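4. Before you start the first blend, please take a moment to clear your work surface. A plain, pale tabletop is a real help with the Roramico kit, as dark grains are so easy to spot on it.

5. Set the round bowl where you can reach it comfortably, and keep the small dish of dark mix off to one side.
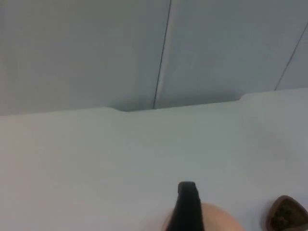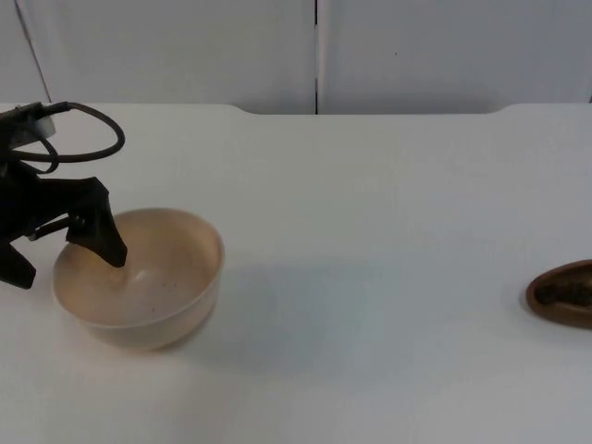
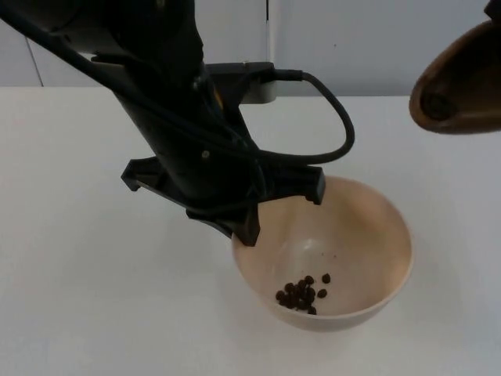 Setting up at the table. Second picture: the bowl, with the oval dish at far right.

6. Spoon the mix in a little at a time – 32 grams is plenty for a first try.

Note: A few specks left at the bottom of the bowl are nothing to fret over. Wipe them out with a dry cloth.

Caution: Do not soak the dish for more than 2 hours.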